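Descaling a kettle in a hard water area

Posted August 11, 2021 by Arif Subramaniam

Ralbridge water is hard, and ours leaves a crust on the kettle element within weeks. I keep notes on it. The worktop is plain wood, so wipe up any spills of acid straight away.
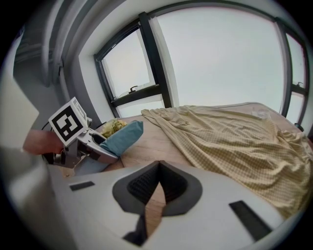
What I use

Citric acid powder, food grade, 30 g to a litre of cold water. Vinegar works as well but the smell stays in the lid seal for days. I tried the Rakano sachets in March and they did the same job at a higher price.

Method

Fill the kettle past the scale line, stir in the powder and switch on. Turn it off before it boils - the mix foams, and hot acid on the hand is unpleasant. Leave it for 90 minutes. Pour away, rinse twice, then boil a full kettle of clean water and throw that out too.

The spout filter comes out on most models. Soak it in a mug with 200 ml of the same mix and brush it with an old toothbrush.

How often

I was leaving it 44 days between treatments, and by then the scale was coming off in flakes. I have moved to 30. The jug filter is next on the list, once the new cartridge arrives.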